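Histton Planner: Frequently Asked Questions
Last updated 10 Oct 2021

What does Histton do?
It takes object poses from your perception stack and a list of target regions, and returns a sequence of grasps and placements. It does not drive the motors. You still need your own controller.

Which perception packages work with it?
Anything that publishes a pose and a confidence value. Most of our users run Pakton. Detections with a confidence under 60 percent are dropped by default, and you can change that in the config file.

How do I describe a tray with compartments of different sizes?
Give each compartment its own region, with its own corners and wall height. Don't define one big region and split it evenly, or the planner will put place points on top of the dividers.

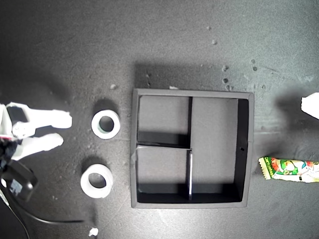
Tray with three compartments, two small on the left and one large on the right. Two white rings to its left.

Why does the planner reject a grasp on a ring?
Usually the ring is tilted and was registered as flat. Set the symmetry axis in the object file and leave tilt free. Rotation about the axis is then ignored, so you won't see the same grasp listed 90 times.

Crumbs and scuffs show up as objects. What can I do?
Raise min_area. The default is 10 pixels, which is too low for a dusty table. Dark shadows along tray walls can cause the same trouble, and Daryna Tkachuk wrote a filter for them that ships in the tools folder.

How long is the log kept?
The last 1000 plans. Older ones are overwritten.

Where do I report a bug?
Use the tracker and attach the plan log. Pylyp Pasichnyk handles planner issues and Darnell Szabo handles the config tools.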